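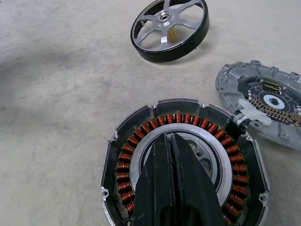 I keep telling anyone who'll listen that we budget for robots backwards. Everybody haggles over the arm, and then the motors get whatever is left over. Last July Gudrun Grube and I priced a teardown cell for the Grenen shop, and the Avov quote looked great until I got to spares - 1,465 dollars for one joint motor! Salico wanted 226 for a bare encoder board, which I can live with (I'd buy 2 and put them on a shelf).

So my vote is to set aside 40 percent of the money for parts before you even call Forsberg about an arm. Gudrun thinks that's way too much. She'd spend it on a second gripper, and we're still arguing.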